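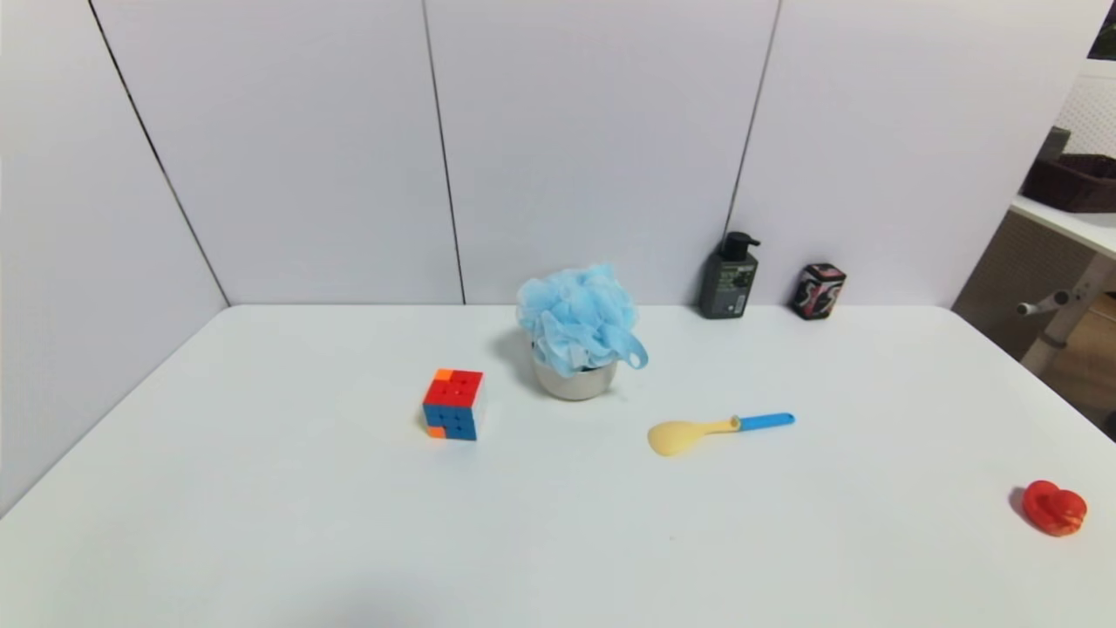
Blue mesh pouf in a metal cup, with a puzzle cube

From: Noura Qaisi
To: Tarnport Shop Builders list
Subject: Re: Gelton shipping zones ignoring postal codes

Hi Munther, hi all,

Oh, I feel your pain on this one! I lost most of an evening to the same thing when I moved the Sabbagh shop over to the Drosum theme in November, so let me write it all down while I still remember (and so I can find it again when I inevitably need it). Your message first, trimmed a bit:

> Munther Saliba wrote:
>
> I've set up two shipping zones in Gelton, one for local
> postal codes at a flat rate and one for the rest of the
> country. On the cart page everything is fine. On checkout
> the local customers get charged the national rate anyway.
> I've deleted and remade the local zone, cleared the browser
> cache, and switched themes and back again. No change.
>
> It worked before I updated. I have 12 prefixes in the local
> zone, all pasted in from a spreadsheet. Is that too many?
> Should I be making a separate zone for each one? I'd really
> like not to.
>
> Also my order emails have started showing the shipping
> line twice, no idea if that's connected.
>
> Munther

No, 12 is fine, please don't make a separate zone for each! My local zone has 20 in it and it behaves. I think you've got the spreadsheet problem, possibly with a helping of the cache problem on top, and they look identical from the outside, so go through them in order.

1. Check the list of prefixes

Open the zone and click into the postal code box. When you paste a column from a spreadsheet you can end up with a space hanging off the end of each line. The cart estimate doesn't mind the spaces, but the checkout does a stricter match, so it decides your customer isn't local and falls through to the next zone. Paste the list into a plain text editor, strip the spaces, then paste it back. While you're in there make sure each prefix has its asterisk (V8K* and so on, one per line). Mine had lost theirs halfway down the list and I still couldn't tell you how.

2. Check the zone order

Gelton goes from the top and stops at the first zone that fits. When you deleted your local zone and made it again, the new one will have gone to the bottom, underneath the national one, and of course the national one fits everybody! Drag it back up by the little dots at the left. Then press Save order, which is a different button from Save changes and sits way up by the title. I have muttered at that button.

3. Clear the rate cache

Clearing your browser won't touch this one. Go to Gelton, then Tools, and hit Clear stored rates. If you run a caching plugin as well, tell it to leave the cart and checkout pages alone. Then test in a private window with something cheap in the cart, and type a local address by hand. If you let the browser autofill it you can get your old session's rate back, and then you'll think nothing has changed (ask me how I spent that evening).
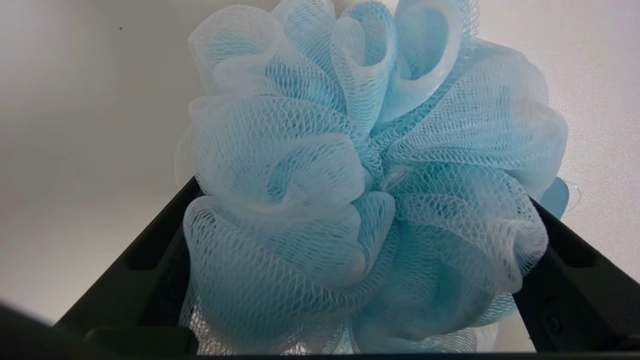
4. The doubled line in the emails

Pretty sure that's separate. Drosum comes with its own copy of the order email template, and the Gelton update adds the shipping line itself, so you get one from each. There's a checkbox in Drosum under Shop, Emails, called Use theme templates. Untick it and send yourself a test order. You'll lose the coloured header, sadly, but you can put your logo back in the main email settings, it takes nearly 2 minutes. If you've made your own changes to the template file, copy them somewhere safe before you touch anything.

5. If it's still wrong

Turn on the debug option at the bottom of the shipping settings page, run one more test checkout, and look for the line that says which zone was matched. Paste that line here, plus the first few prefixes from your list exactly as they are. Please don't paste the whole log, it has customer addresses in it and our archive is public.

One thing I'd love to know from anybody else reading: has anyone got free local pickup to show above the paid rates at checkout? Mine always lands underneath and people pay for delivery, then email me asking if they can just come by and get it. I don't mind doing the refunds but it's getting to be a regular thing, and the sort setting seems to do nothing at all on my version.

Good luck Munther, let us know how you get on. I'm around until supper if you get stuck.

Noura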